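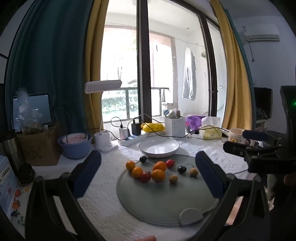

PRESTOW PUBLISHES A GUIDE TO THE TABLE THAT DOES EVERYTHING

Ruvent, 25 June 2026

Prestow, the small publisher of household booklets, today releases One Table, a 66-page guide for people who eat, work, charge, sort, peel and post from the same piece of furniture.

The booklet is the fourth from Prestow and follows titles on the airing cupboard, the drawer by the cooker and the space under the stairs. It is the first to deal with something the reader can't shut a door on.

One Table grew out of visits made in May to 50 households in Ruvent, all of which had a single table of any size and all of which described it, when asked, as "a bit of a mess at the moment". Prestow's visitors were asked not to tidy anything. They were allowed to accept tea, and there was usually somewhere to put it down after a short negotiation with the post.

What the visitors brought back was a long list of things that live on tables. Lamps, chargers and tissues were expected. So were mugs. Less expected were a bicycle pump, a set of curtain hooks still in their packet, and a jigsaw that one household had been eating round for so long that the children had given it a name.

"We had planned a chapter on clearing the table," said a spokesperson for Prestow. "The households read the draft and were very polite about it. We have replaced it with a chapter on clearing half."

The half in question is the near half. One Table proposes that whatever happens at the back of the table is between the household and its conscience, provided there is a clean patch at the front, big enough for a plate and a board. The booklet calls this the apron. Readers of early copies have asked whether they need to buy anything to create an apron. They do not, although they may need to find another home for the curtain hooks.

FRUIT FIRST

The longest chapter concerns fruit, which in many of the homes visited was kept in a bowl, the bowl being kept behind something else. By the time anyone reached the bottom of it, the mandarins had passed from food into ornament.

Prestow's suggestion is to take out a small amount and put it on a board at the front. The table pictured has four mandarins on a round, pale green board, with two cherries and some little tomatoes, red and yellow-brown, among them. An empty plate waits behind. Further back there is a power strip with two chargers in it, cables going where cables go, a desk lamp, a cardboard box, a tablet, a yellow snack packet and a good deal else. Prestow regards this as a perfectly respectable table and would like it known that the fruit is at the front.

The chapter also considers whether tomatoes should be allowed to sit with cherries. The households were divided. Those in favour said that small red things look well together. Those against had bitten into one while expecting the other. The booklet comes down on the side of mixing, with a note advising guests to look for the stem.

THE CHARGER QUESTION

A second chapter takes on cables. Prestow had hoped to recommend a method and tested several, among them clips, ties, a length of cardboard tube and stern words. All worked until somebody needed to charge a telephone.

The advice as printed is modest. Put the power strip along the back of the table, well away from drinks and anything being cut up. Leave the chargers in it if they are going to be used again that day. Accept a loop or two. If a cable belongs to nothing in the house, put it in an envelope, write "unknown" on the front and see who comes looking.

There is also a page on lamps. A desk lamp that leans over the table is, in Prestow's view, as good for supper as it is for letters, and rather better than the ceiling light for finding the last cherry stone.

WHAT ELSE IS INSIDE

Other chapters cover tablecloths (choose one with a texture and crumbs become a private matter), boxes with bags on top of them, the basket that holds "just a few things", and the correct number of mugs. Prestow consulted widely on the mugs and can report that the correct number is one more than there is room for.

A page headed Plates Inside Bowls is included by popular demand. It says that this is fine.

The back of the booklet has a weekly chart, which readers may fill in or use as a coaster. There is no before-and-after section. Prestow tried to produce one for an earlier title and was left with two photographs that its own staff could not put in order.

THE TUNEO TABLE

To mark publication, Prestow has joined with Tuneo, the furniture repair workshop in Ruvent, which will give over its front window to a working table for nine days. Passers-by are invited to leave an object on it. Tuneo will keep the apron clear and will not touch anything behind it. Objects may be collected at the end, and those not collected will be offered to other visitors, who should think carefully before accepting a bicycle pump.

The Yagi tea room next door will supply fruit for the front of the table each morning and remove whatever is left each evening. Yagi has asked Prestow to point out that the fruit is for eating, and that visitors to an earlier window display treated a bowl of real pears with such respect that they had to be composted.

"We mend a great many tables," said a spokesperson for Tuneo. "People apologise for the state of them, and then ask us to be careful with the ring marks, as one of them is from a christening. We thought a booklet that left tables more or less alone was worth a window."

AVAILABILITY

One Table is available now from Prestow by post, from the counter at Tuneo and from the tea room at Yagi, where it is kept beside the till under the napkins. The first printing is 2,000 copies. Copies are stapled and lie flat, so that they can be read at the table if a space presents itself.

Schools, libraries and residents' groups in Ruvent may ask for a free copy. Reviewers may have one too, and are requested not to send photographs of their own tables unless they feel it would help.

NOTES FOR EDITORS

Prestow publishes short, practical booklets on parts of the home that larger books pass over. Its previous titles are Warm Towels, The Other Drawer and Mind Your Head. All remain in print, Mind Your Head in a slightly larger type.

The households visited in May took part on the understanding that they would not be named. Several have since asked to be.

Prestow's next booklet will be about hallways. Offers of hallways are welcome and should be addressed to the Prestow press desk in Ruvent, marked "coats".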